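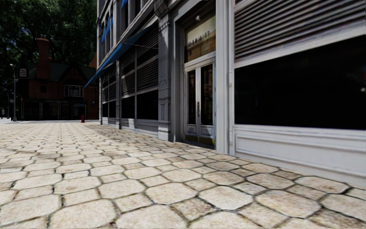

Section 9. Practice route, walkers moving to the desk

Walkers who used to carry parcels out of the Adel store now start their Skinico training at the desk. Same street knowledge, diferent chair. You watch the sidewalk robot, you take over when it asks, you hand back. First run is on the practice street, no real cart moving. View is low, just off the ground, so pavers look huge up close. Get used to that before anything else. Use the white storefront on the right as your line: paving meets the foot of it straight, all the way down. Double glass doors = a stop point, slow down there even if nobody comes out.

Before you start
Badge in at the desk. Headset on.
Old walking sheet handy if you had one. Your notes on doors and bad corners go into the route file, see step 5.
One desk, one cart for the first 21 practice runs. Two carts only after sign-off by the shift lead.

Steps

1. Open Drevach, pick Practice, then Street, Daylight. Wait for the green bar.

2. Set the speed cap to Walk. Do not touch the other caps.

3. Press Follow. Cart drives itself. Hands near the stick, not on it. Leaning on the stick counts as a takeover and ends the run.

4. Take over on the long straight part and hold the middle of the sidewalk. Storefront shadow comes across from the right and gets wider toward you, so the stones change color. That is not an edge. Don't steer off it. Sign pole and curb on the left, big black kiosk-like box farther up on the same side. Pass to the right of it.

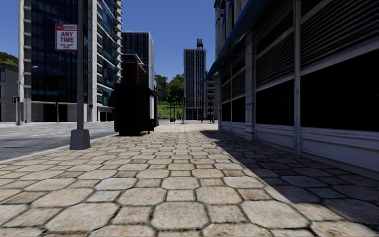 5. Press Hand Back, then type what you'd tell a new walker about that stretch. Short is fine. These notes get read, and the time you spend on them is paid time.

6. End Run. Run number shows top left, copy it to the training sheet.

Note: run is 260 meters start to finish. If the counter stops early, log it as a fault and run it again. Doesn't count against you.

Note: desk shifts have a break every 33 minutes. Walking shifts didn't need it, eyes do. Take it away from the screen. The cart parks itself when you press Break.

CAUTION: Practice and Live look alike. Check the banner before you touch the stick. Gray is Practice, orange is Live.

CAUTION: never clear a stop for another desk, even if they ask. Thier cart, their call.

Walking shifts still run for stairs, heavy parcels and anything Semeniuk marks hand-carry. Want to keep some of those? Tick Mixed on the May shift form. Mixed walkers do the desk training too.

Stick drifts or no picture: see Section 10.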